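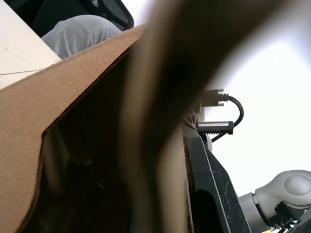
Baptista Double Wall Cardboard Box, Pack of 7

Product code: Baptista 66
Sold by: Grolesach Packaging

A strong brown box for house moves, storage and posting heavier goods. Two layers of fluted board give it more stiffness than our single wall range, so it stacks well in a van or a loft. Supplied flat, with tape sold separately.

Details
Colour: plain brown, unprinted
Board: double wall
Closure: four flaps top and bottom, meeting in the middle
Pack size: 7
Recycling: put out with household cardboard once the tape is off

Making up the box
Open the flat box out until the corners are square. Fold in the short bottom flaps, then the long ones, and tape along the join. Run 2 strips of tape for books, tools or crockery. Fill to the top before closing, using crumpled paper in any gaps.

Storage
Keep flat packs indoors and off a concrete floor. Board that has taken up damp loses its strength and should not be used for heavy items.

Delivery and returns
Orders leave our warehouse within 2 working days. Unopened packs can be returned in the month after delivery. Single boxes from an opened pack cannot be taken back. For pallet quantities, ask for Olga Vieira in trade sales.

Customer reviews

Marin Babić
Used these for a flat move in March. Held books without the bottoms sagging. Would like a handle hole on the short sides.

Glória Cardoso
Good thick board. A bit stiff to fold the first time. Ordered another pack for the garage.

Also in this range
Jullamine paper tape
Vultarura void fill paper
Baptista single wall box

Page updated Apr 29, 2023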